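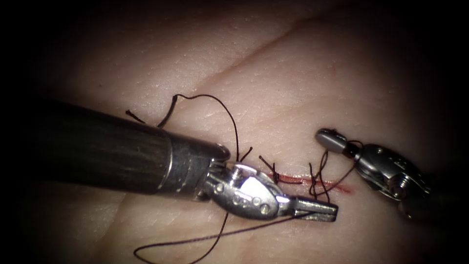

**Section 4 – Practice suturing, two-arm bench set-up**
Rev. 01/06/2022, E. Holst. Replaces the loose sheet from May.

Read 4.1 before powering up. Yes, all of it.

### 4.1 What it does and doesn't do

Everyone asks if the Trurkix bench can sew by itself yet. Short answer – partly. It can place a throw on a flat pad if you set the entry and exit points. Knots, sometimes. Picking up a dropped needle, no. Loose thread still beats it more often than anything else, same story as the folding-laundry machines and the cable-routing cells. Soft stuff is hard.

Pads only. Not for patients, not for animal tissue.

### 4.2 Set-up

1. Clamp the pad flat. Small creases away from the cut are OK. A crease under the cut is not.
2. Lamp on center. Corners will be dark, leave them.
3. Home both arms. Left first, then right.
4. Check that the jaws close fully. Grit in the wrist joint = stop and clean (Section 7).
5. Load the thread. Keep the tail clear of the left shaft.
6. Load job file 1636 for a single straight cut. File 1094 is the old one, dont use it.

**Note:** job files live on the Flasimen drive. If the list comes up empty, log out and back in.

### 4.3 Running a stitch

1. Mark entry and exit on the screen. Both sides of the cut.
2. Press STEP, not RUN, for the first throw.
3. Watch the thread, not the jaws.
4. First knot down – pause. Look at it. Edges should meet without bunching.
5. Trim the tails. Pick the offcuts off the pad with hand tweezers, arms parked.
6. Go on to the next throw. RUN is allowed from now on if the first knot was good.

**CAUTION:** Hands out of the work area whenever the green light is on. Pausing does not cut power to the wrists.

**CAUTION:** Do not pull a snagged thread by hand while the jaws are closed. Open jaws first, then pull.

### 4.4 When it goes wrong

- Loop caught over a shaft: pause, back that arm off slowly, lift the loop free.
- Strands crossed but not tying: switch to manual. The planner wont sort it out, it just goes round again.
- Arms too close: the right arm yields. If it doesnt, hit stop and call Steinar Dalsgaard.
- Tension alarm: usually set too high. Start at 800 on the slider and work down.

Log every manual takeover, even the tiny ones. We need them for the Bukach review, and last time half were missing.

Spare pads and jaws: order through Hafþórsson, form in the back of the binder.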